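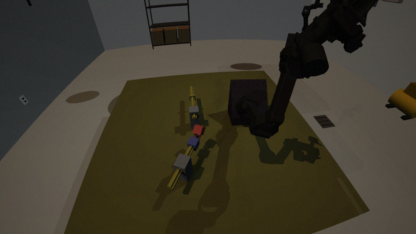 *Zamix viewport, block line layout: arm and pedestal on the mat, yellow rails to the left.*

# Zamix for a one-arm workshop cell

**Version tested:** 2, desktop license
**Used for:** layout and motion planning, shared workshop build
**Verdict:** good for layout and shadow work, weak on contact, acceptable on export

I have been using Zamix since November to plan a block-handling cell at Drustthorpe, the shared workshop where I rent a bay. The cell is a single arm on a floor mat, a pedestal, and a line of colored blocks on short yellow rails. The arm is a secondhand Fukumis. The rails come from a Jenkins linear kit. The job is to pick blocks off the line, place them on the pedestal, and put them back in a set order.

It's a small job and could be taught by hand with a pendant. I wanted a simulator for two reasons. Bay time at Drustthorpe is booked by the hour, and the overhead camera that finds the blocks is sensitive to lighting, so I wanted to try mat colors and lamp positions before buying either.

## Install and first load

Installation went through without errors. The license check needs a network connection at first start and not afterward. The sample projects are aimed at larger cells with conveyors and fencing, and I deleted most of them after reading how the joint limits were set up.

Importing the arm was the slow part. Zamix reads the usual robot description formats, but it ignored the collision meshes in my file and substituted convex hulls without a warning. I found out when the planner refused any path that brought the wrist down beside the pedestal. The hull had filled in the gap between the gripper fingers. Check this first if your planner fails on poses that look clear. The setting is under the link properties, one link at a time, and there is no way to apply it to the whole arm.

Cable bundles and brackets on the upper links import as visual geometry only. I left them that way. If your cables come close to anything, give them a collision shape of their own.

## Layout tools

This is the best part of the package. Objects can be placed by typed coordinates, by snapping to a face, or by dragging on a plane. Groups hold their relative positions when rotated, which matters here because the block line runs diagonally across the mat. I built it straight, grouped it, and turned the group. The red block kept a slight tilt from an earlier drag and I left it in, to give the vision code something other than square edges.

The background room can be a plain box or a furnished one. I used a furnished preset with shelving, cardboard boxes, wall outlets and a floor vent. It adds load time, but a detector tuned against an empty gray void will pass every test you give it and then pick up a carton in the real bay. With the preset room I caught one such case early: a threshold that was too loose on brown.

The pedestal is my own model, a black cube with mounting holes near the upper corners. Moving it is quick. I tried it in several positions and exported a reach map for each. The map is a colored overlay on the floor plane and can be saved as a CSV. Column headings in the CSV are not documented. They are X, Y, reach fraction and worst joint margin, in that order.

## Rendering

Viewport output was set to 1080 lines. Shadows are hard-edged by default and fall where they should. With the light set low, the arm throws long shadows over the mat, including one with the gripper fingers clearly outlined. That turned out to be more useful to me than the planner. My block detector was splitting objects wherever a dark band crossed them, and I would not have tested for that without seeing how far the shadow of the wrist extends at a given pose.

Softening the shadows requires an area light, and area lights cut the frame rate sharply. With the default light I get 74 frames per second in this scene on a midrange desktop card. I did not record a figure with area lights on, but orbiting the view becomes uncomfortable.

Materials are limited. Matte surfaces are fine. Dark ones lose detail: the black arm reads as a silhouette with joint covers and seams, and there is no simple exposure control per object. If you plan to train anything on images of a black gripper, expect to adjust the lighting instead.

Yellow on olive green separates well in the rendered view. I bought the real mat on the strength of that and have had no trouble telling rail from background.

## Motion planning

The default planner is adequate for point-to-point moves with clearance. It is poor at descending into a narrow space. For the picks I gave up on it and wrote straight vertical approaches with a fixed offset, which is what I would have done on the pendant.

Things to know:

- Joint speed limits are read from the import file, but acceleration limits are not. They default to a high value, so set them by hand or the real arm will fault on the first fast move.
- The tool center point resets if you swap end effectors, even when the new one has the same origin.
- Paths can be replayed at reduced speed, and the replay speed is saved into the export. I exported at slow replay once and spent part of an evening looking for the cause in the controller.
- Undo does not cover planner settings.

## Contact and grasping

I would not rely on this. Blocks resting on a rail creep sideways if the simulation is left running, and two blocks set down touching each other, as with my red one and the smaller blue one beside it, will sometimes jump apart on start. Reducing the time step helps and slows everything down. Setting the block material to "rubber" stops the creep, and then the gripper picks things up in simulation that it has no chance of holding in the bay.

To put a number on it, I ran a batch of picks in simulation with the default contact settings, with the block positions shuffled slightly between runs. The success rate was 83 percent. On the bench with the same offsets, failures came from different blocks than the simulated ones did. The small blue blocks were the worst in Zamix and gave me little trouble on the bench. The larger gray ones were the reverse, due to finger opening. I now use the simulator to check reach and clearance, and tune grasps on hardware.

## Export to the controller

Zamix writes a plain waypoint file. There is no Fukumis post-processor, and the generic one needed a short script to reorder the joints and flip the sign on the last axis. After that the waypoints ran without edits. The script took less time than the collision mesh problem.

The base frame needs care. Zamix measures from the floor and my controller measures from the base flange, and neither labels its frame in the file. I ran the first path in air, with the pedestal removed and the blocks off the rails, and recommend the same.

## Documentation and support

The manual covers menus well and the file formats poorly. The forum search works. I sent in one bug report, on the silent mesh substitution, and received an acknowledgment but no fix as of this version.

## Who should buy it

For a cell with one arm and a fixed layout, the free tools will handle planning as well as Zamix does. The license makes sense if you are still moving things around, or if a camera is part of the cell and you need to see the effect of lights and surfaces ahead of time. I will renew for another term, mostly for the layout editor and the reach maps. If contact is what you need to model, look elsewhere or wait for a later version.

**Good:** group placement, reach map export, furnished rooms, default shadows
**Poor:** hull substitution, contact on small parts, undo, file format documentation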